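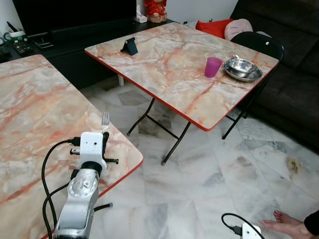 The arm with a fork in the gripper, on the home side of the training room.

The arms in the dish room: what changes for us

Many colleagues at Huson have asked in the last weeks what is happening with the arms and whether their shifts will be different after the start. I work in the dish room myself and I was asked to write this for the newsletter, so I will try to answer the questions which I heard most often. From 3rd October the first arm will work with us on the evening shift.

First, what the arm will do. It will take cutlery and small tableware from the sorting table and put them in the right place. This means forks, spoons, cups, small bowls and flat plates. It will not wash anything, it will not carry the full racks and it will not touch knives. The knives stay with us, as before, and so do all glasses with a stem. The software comes from Skivard, and the people from Skivard were with us for the first part of the training in June. Now we continue the training on our own.

The training is the part which surprised me most. I thought that somebody writes a program and the arm knows what a fork is. In our case the arm must be shown. One of us guides it through the movement, it picks up the object, it puts the object down, and this is recorded as one try. For each kind of object we make 200 tries. For the fork we made 370, because a fork lying flat on a table is difficult to take and the gripper often closed above it. A cup is much easier. A bowl standing on a plate is somewhere between, since the arm has to learn that these are two things and that it should take the bowl first.

We practice also on tables and in rooms that look like a normal home, with a sofa and a television. The reason is that Huson delivers meals to the apartments at Sutherland, and later the same system should help to clear the tables there. If the arm sees only our steel tables, it becomes confused by another surface. A marble pattern with many lines is a good test for it.

Now to the work hours. No position in the dish room is removed this year. This was written in the agreement and you can read the full text on the board next to the lockers. What changes is how the 17 people on the dish room list are divided. On the evening shift there was always one person who did only the sorting of cutlery. It is the task that most of us like least, as you stand in one place and the hands become tired. This person will now be the operator of the arm. The operator watches, stops the arm when necessary, takes away what has fallen down and writes the errors in the log. The operator role rotates every week, so that everybody learns it and no one has to do it all the time.

I have done the operator role during the tests and I want to be fair about it. My wrists feel better. But it is also a more quiet job, and you speak less with the others because you must keep your eyes on the gripper. Two colleagues told me that they prefer to sort by hand. They can put this wish on the rotation list and the shift leader will try to respect it. There is no obligation before you have completed the course.

The course takes two afternoons and it is paid as normal work time. You learn how to start and stop the arm, how to guide it for a new try, and how to check the cables before the shift. Please take the last point seriously. A plug which is not completely in can stop the arm in the middle of a movement, and then the whole try is lost.

Some people also asked about speed. The arm is slower than a person. In the last test it sorted 1000 pieces in one evening, which is less than what an experienced colleague does. The plan from the management is that it works without hurry during the meal service, so that a smaller pile is waiting for us at the end. If this does not work in practice, we should say it openly. A meeting about the first results will be held after four weeks.

The second arm is planned for the kitchen in Alow, but the date is not decided. Colleagues from Alow are welcome to visit the training room before that and try the guiding themselves. Please write your name on the sheet at the door, and leave your phone number if you work nights.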